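3.2 Collecting demonstrations

All demonstrations were recorded at the Skanness site on a six-axis arm fitted with a gripper. The operator guided the arm by remote control through the Zhuravel interface, using a hand controller that maps small wrist motions to motions of the gripper. The rack stood on a printed blue cloth, and its position was changed between sessions.

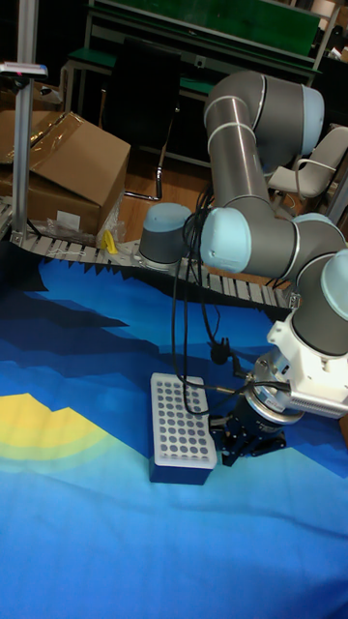
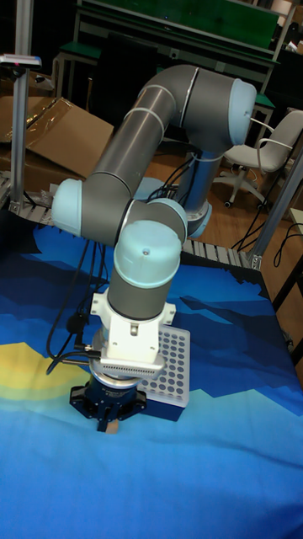

Figure 4. The arm, gripper and rack on the blue printed cloth at two moments of the work.

Each operator first completed 45 practice runs, which were thrown away. We then recorded 368 demonstrations. A run began with the arm in a raised pose and ended when the operator pressed the stop key. Runs in which the gripper struck the rack were kept but given a separate label, as we wanted to test whether the Cornby policy could make use of them (Section 5.1).

We also tried hand guiding, with the operator holding the arm at the wrist and leading it through the task. For this we recorded 100 runs. Hand guiding felt easier to new operators, but the last few millimeters were harder to control, and the operator's arm often blocked the side camera. These runs are used only in the comparison in Section 5.3.

Joint angles, gripper opening and camera images were saved with a shared clock. Pauses at the start and end of a run were trimmed. Pauses in the middle were left in, even where the operator had stopped to line up the gripper. The Skorkden test set holds 145 further runs and was not used in training.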